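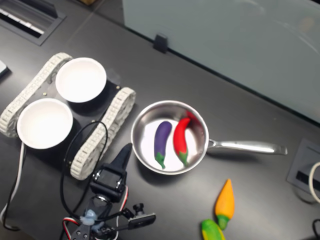

When Milard opened its automation training centre in March, the company told its kitchen and packing staff that no position would be lost in the first year. That undertaking has been kept. It does not settle the larger question of what those positions have become.

Milard prepares meals for hospitals and aged care homes and employs 300 people. Under the program, 17 of them have moved from the preparation benches to supervising robot arms, first on small practice tables and later on the line. They set out the items, start the routine, record each dropped or misplaced piece and begin again. One trainee's log for the opening month runs to 1,484 attempts.

The work is lighter on the shoulders and the wrists, and management is right to say so. It is also quieter, and in some respects lonelier. A preparation bench is a place where people talk, and where a new employee learns by standing beside an older one. Adel Fahmy, a shift leader with long experience of that bench, told a staff meeting that he now goes whole mornings without being asked a question.

There is a further matter of recognition. The skill being passed to the machine – how firmly to hold a soft vegetable, how to clear a crowded pan – belongs to people who have never been paid for it as a skill. Milard classifies the trainees at their former grade, on the ground that the duties are temporary. The distributor Fashola, which adopted a similar arrangement, created a separate grade with a modest allowance. Its approach deserves to be copied.

Employers considering such equipment should publish the new duties before it arrives, pay for them from the first day, and keep at least part of each shift for work done in company. Milard will review its program after 31 weeks. The staff who trained the arms should have a seat at that review, and a vote.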